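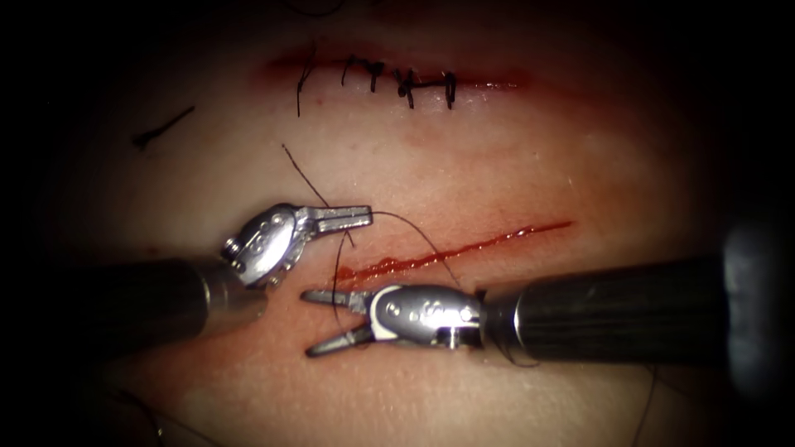 Junio · Por Kendra Wong
Lectura de 4 minutos

Llegué a Skumcombe con media hora de retraso, el pelo empapado y un café que se me había volcado dentro de la mochila, así que mi visita a la jornada de puertas abiertas de Vatell empezó regular. Me dieron una pegatina con mi nombre (mal escrito, claro), unas fundas para los zapatos y me metieron en el último grupo de la mañana. En la nave hay 38 personas trabajando, y yo creo que aquel día estaban todas en el pasillo repartiendo bolígrafos.

Yo iba por una cosa muy concreta: quería ver los brazos de sutura, los que cosen sobre piel de prácticas. Llevaba meses leyendo sobre ellos y me moría de ganas. Lo que no esperaba era que la parte más interesante de la visita fuera una avería, ¡y encima contada por ellos mismos con toda la calma del mundo!

Nuestro guía era Tuncay Keskin, que lleva el banco de ensayos y habla bajito, tanto que los de atrás íbamos pegados unos a otros para no perdernos nada. Nos explicó que coser una incisión con dos brazos parece una tarea de pulso y que el pulso es lo de menos. Lo que da guerra es el hilo. El hilo se enrosca, se queda detrás de una pinza, se cruza con el cabo del punto anterior, y el sistema tiene que saber en todo momento por dónde anda. Una pinza sujeta, la otra entra en el lazo, se tira de los dos cabos y nudo hecho. Dicho así lo hace mi abuela viendo la tele.

Pues resulta que en primavera tuvieron un fallo serio. En el ensayo 119 de una serie larga, un brazo tiró para cerrar el nudo cuando el lazo seguía enganchado en la punta del otro. El programa daba el lazo por suelto. Como no lo estaba, el nudo no bajaba, y como el nudo no bajaba, el brazo tiraba más. El límite de fuerza estaba puesto, pero se comprobaba al acabar cada movimiento y no durante el movimiento, y para cuando saltó la parada la almohadilla ya se había rasgado junto al punto. Tuncay lo contaba con las manos, un puño tirando del otro, y a mí se me encogía el estómago aunque fuera piel de mentira.

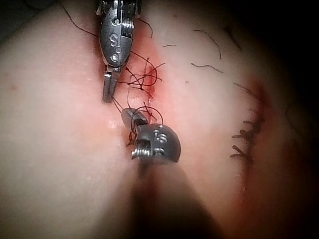 Lo que más me gustó fue que nos enseñara el registro de aquel día, línea por línea, sin saltarse las feas. Entre que el hilo se tensó y el brazo se detuvo pasaron 52 centésimas de segundo. A mí me sonó a nada — medio parpadeo — pero él dijo que era una barbaridad y que con la tensión que llevaba el hilo sobraba tiempo para hacer daño. Una señora de mi grupo preguntó si aquello podía pasar con un paciente. Respuesta: el equipo no sale del banco de ensayos, y mientras él firme los informes no va a salir. Me pareció bastante claro.

Después del susto pararon todo tres semanas. Revisaron más de 3.787 nudos grabados, buscando otros en los que el lazo se hubiera quedado pillado sin que el programa se enterara, y encontraron unos cuantos que habían salido bien de pura chiripa. Ahora la fuerza se vigila durante todo el recorrido, y si el hilo se tensa antes de lo previsto el brazo afloja y se queda quieto hasta que una persona mira. Van más lentos, y a la gente de ventas (esto lo dijo riéndose) no le hace ninguna gracia.

También hay un pedal rojo de parada en el suelo, junto a la silla del operador. Antes estaba en la pared, a dos pasos. Pregunté si me dejaban pisarlo y me dijeron que no, con mucha educación.

La otra mitad de la visita fue más floja. Nos pasaron por la sala de Oral, el programa con el que planifican los puntos, y salvo unos menús muy azules no vi gran cosa porque el proyector se apagaba solo. Luego había una charla sobre Stallov, el brazo nuevo, que empezó tarde y de la que me salí a la mitad por hambre. Las empanadillas, buenísimas, eso sí.

Si os apetece ir el año que viene, apuntaos pronto y pedid el grupo de Tuncay. Llevad calzado cerrado, que a un chico con sandalias lo dejaron en recepción, y no aparquéis detrás de la nave: a mí me tocó esperar casi una hora a que moviera la furgoneta el del catering.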